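How do I sort one big metal bin full of odds and ends?

Teemu Tikkanen
Hi all! I've inherited a big gray metal bin at our hobby room in Jundthorpe and I love it, scratches and all. It's deep, it sits on a wooden table, and everything lands in it: soft toys, cables, bits of craft stuff. There's a second compartment at the back that I never seem to use. How do you keep a bin like this from turning into soup? And should I repaint it? The paint is chipping off the divider.

Hanne Oksanen
Oh, I'm so glad you asked, I adore these old bins! Tip everything out first, all of it, and put the soft things in one pile and the hard things in another. Plush snags on everything, so it gets its own spot, and that back compartment would be perfect for it (mine holds 6 stuffed animals and a scarf).
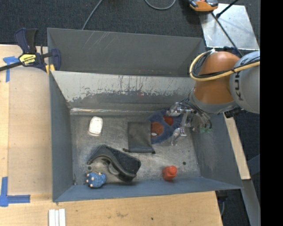 Then spread the hard things in a single layer on the main floor so you can see the lot at a glance. If you can't see metal between them, you've got too much in there! I do a quick clear-out every June and it takes me 21 minutes, yes I timed it. Anything that rolls goes in a little tub, especially if your bin has holes in the floor.

Aarne Pitkänen
Don't repaint. Scrape off whatever is loose, wipe it down, done. I painted mine twice and it chipped again both times.

Aatos Aaltonen
Love a worn bin! I'd disagree with Aarne a bit, a coat of metal primer helps a lot if you sand first. Let it dry fully before anything fuzzy goes back in or you'll be picking blue fluff out of the paint like I was. Also, felt pads under the corners, your table will thank you.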